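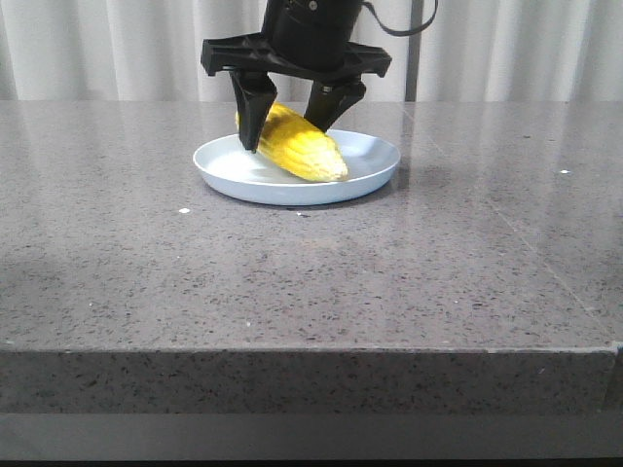 Plondley: a pile of home-cooked recipes in plain text
Last updated February 9, 2025

Hi! Plondley is my collection of family recipes, typed up so that people can search them, sort them and mess around with them. There are 1749 recipes in it right now. Most came out of church cookbooks, index cards and the backs of envelopes, and a good chunk are from my grandmother's kitchen in Trokalcombe, where everything had corn in it (even the meatloaf, and I still make it that way).

I started this as a way to stop losing the cards. Then Helju Paju sent me a whole shoebox of her own and it got out of hand — in a good way!

What's in the folder

recipes.csv has one line per recipe, with the title, the ingredients, the steps and where I got it
units.csv is my list of kitchen measures, including "a teacup" and "butter the size of an egg"
sources.txt lists the 103 booklets and card boxes everything came from
notes/ is where I argue with myself about spelling

How to read the columns

title is copied exactly as written, so you'll find "Corn Puding" and "Good Cake" and also "Good Cake (better)". I left those alone.

ingredients are separated by semicolons. If the card gave no amount, the amount is blank. Please don't read a blank as zero, I did that once and my sorting script decided half the pies had no sugar.

steps is one long string. Some recipes have a single step, and that step is "bake."

serves is a number if the card had one. "Serves a crowd" goes in the comments column.

The corn question

People ask why sweet corn, canned corn and creamed corn are three different ingredients. They cook differently! A card that says "1 can corn" stays canned corn, even if I'd use fresh in June. Cornmeal and grits are kept apart too. Hominy is a mess and I'm still working on it.

Known problems

The Zistport booklets were photocopied badly and I had to guess at some of the fractions. Those rows say "guess" in the check column.

The Hagedorn box has 5 recipes for the same chowder in different handwriting. I kept all of them.

Oven temperatures are in Fahrenheit when there is one at all. "Quick oven" and "slow oven" are left as words, and I haven't tried to turn them into degrees.

The canning and pickling recipes are old. Please follow a current, tested guide if you want to put anything up in jars.

Using it

Take it, cook from it, chop it up for your class project, whatever you like. If you share it, please keep sources.txt with it so the families get their credit. Fixes are welcome, and so are scans of cards — just tell me which town they came from.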